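Clorby Two-Arm Cell - Set-Up Guide
Print this page | E-mail this page

5. When the plug misses the socket

A missed plug is the fault you'll meet most often, so please take your time with it.

1. Press Pause and wait 5 seconds.
2. Keep your hands clear - a paused arm can still move.
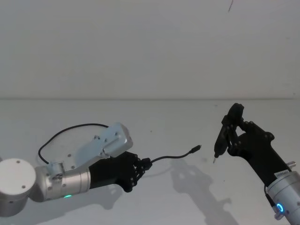
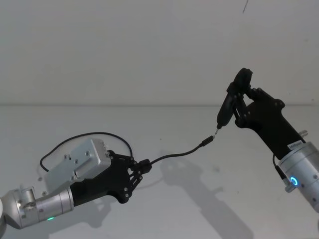 Retries are set to 20 at the factory, and we'd ask you to lower that to 2. A bent tip only gets worse with pushing. Check the black cable between the hands as well, and if it's pulled tight, stop the job.

CAUTION: Never straighten a tip while it's gripped.

We use cookies to remember your language.

Related
Ulance grip settings
Resetting after a stop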